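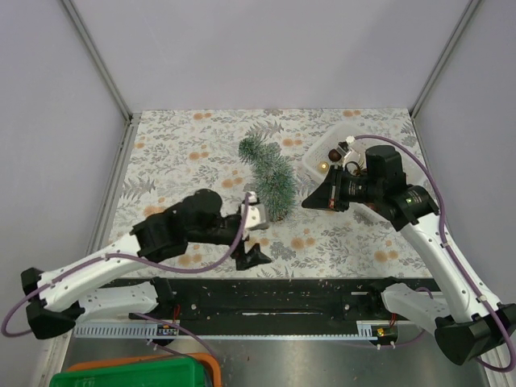 Figure 17.1 Two arms working over a cloth-covered table. Note the loops in the purple-gray cable on each arm, and the pine sprig between the grippers.

Chapter 17
When One Arm Stops

In Chapter 16 we treated a two-arm cell as a planning problem. Each arm had a path, the paths were checked against each other, and the job was done when both arms reached their last point. Everything in that chapter assumed that an arm told to move would move. This chapter drops that assumption.

We begin with a fault that did no serious harm. Nobody was hurt and the repair was cheap. It is worth your time because the parts that failed were ordinary ones, and because the first explanation written down was wrong.

17.1 The fault at Skallham

Flelach ran a small test cell at its Skallham shop. The cell had two arms, which the shop called Eide arms after the model line, mounted on one rail at the front of a table. A single controller, the Cloka, sent motion commands to both. The task was to pick up light holiday decorations and place them in a plastic container at the right rear of the table. Most of the pieces were small and easy. The hard one was a length of artificial pine garland, which bends, springs back, and catches on things.

For the garland, the arms worked as a pair. The left arm took the near end and lifted. The right arm took the far end and drew it toward the container. For a short part of the cycle both grippers held the same piece.

On Mar 6, 2021, during one of these shared moves, the left arm stopped with its gripper closed. The right arm did not stop. It went on pulling toward the container for two seconds, until the force on its wrist passed the limit and it shut down too. By then the tablecloth had been dragged to the right, the container had been knocked over, and a finger on the left gripper was bent.

Philomena Gyamfi was the technician on duty. She pressed the emergency stop, though both arms were already still, and cut power at the wall before reaching in. Her entry in the shop log reads in full:

"L arm froze on garland, R kept going. Garland caught in L wrist. E-stop, power off. Finger bent. Cleared table, restarted, ran OK."

Read that entry again with care. It contains four things she saw or did and one thing she concluded. The conclusion is the third sentence. Some bristles were in fact found in the wrist joint, so it was a fair guess, but it was written in the same form as the facts around it, and everyone who read the log later took it as one of them.

17.2 The second look

The shop's first fix followed from the log. The garland was trimmed, the grip point was moved away from the wrist, and the cell went back to work. In September the left arm froze again. This time it was moving a small cube, and there was no garland on the table.

Comfort Acheampong was asked to look into it. She started with the controller's own record, which had been kept for both events but had not been read after the first. In each case the last message from the left arm was a normal position report. There was no overload message and no joint error. A wrist jammed by a piece of garland would have shown rising motor current before the stop. The record showed flat current and then silence. The arm had not been blocked. It had lost its connection.

She then watched the cable through a full cycle with the arm running at low speed. The cable on each arm was fixed at the base and at the wrist and left in a free loop between them, so that the joints could turn without pulling it tight. On the left arm the loop was long enough for most of the work. At one point, with the arm reaching across toward the middle and the wrist turned down, the slack was used up and the cable pulled sideways on its connector. The pull was small. Acheampong estimated that the arm had passed through this position 3000 times before the first fault.

The connector had no strain relief. When she moved the cable by hand with the motors off, the link dropped out and came back.

17.3 Two faults, not one

It would be easy to stop here and say that the cause was a loose connector. That accounts for the left arm. It does not account for the bent finger.

A connector is a wearing part. Over a long enough life, some connector on some arm will fail, and a cell should be built so that this costs you a stopped cycle and nothing more. The damage was done by the right arm, which had no fault of its own. Its commands were correct, its motors were sound, and it carried out its path as planned. The trouble was that the path made sense only if the other arm was moving too.

The Cloka controller did notice that the left arm had gone silent. It marked the arm as offline and stopped sending it commands. It had no rule that tied the two arms together, so it continued to serve the right one. For separate picks this is reasonable behavior, and the shop had chosen the setting for that reason, since it kept one arm productive while the other was reset. No one had gone back to the setting when the shared garland move was added.

We will call the first kind of failure a component fault and the second a coupling fault. A component fault is a part that does not do its job. A coupling fault is a missing or wrong link between parts that are each doing their job. Component faults are found by inspection and testing. Coupling faults are usually found by asking, for each step of the task, what every other part of the cell should do if this one stops now.

Look back at Figure 17.1 with that question in mind. Suppose the left arm loses its connection while it is clear of the pine sprig. The right arm can finish its work at the container and park. Now suppose both grippers are closed on the sprig when the link drops. The same command to the right arm is now unsafe for the equipment - and for anyone who reaches in to free the piece, as the held material may be under tension even with the power off.

17.4 What this chapter covers

Section 17.5 deals with cable routing, including how to find the worst position for a loop before the arm finds it for you. Section 17.6 covers linked stops and the difference between stopping, holding, and releasing. Section 17.7 sets out a method for clearing a stalled cell by hand. The last section returns to the log, and gives a form of entry that keeps what was seen apart from what was supposed.

Before going on, write down what you would want the right arm to do in the first moment after the left arm goes silent, with both grippers closed on the garland. Keep your answer. You will need it in Section 17.6.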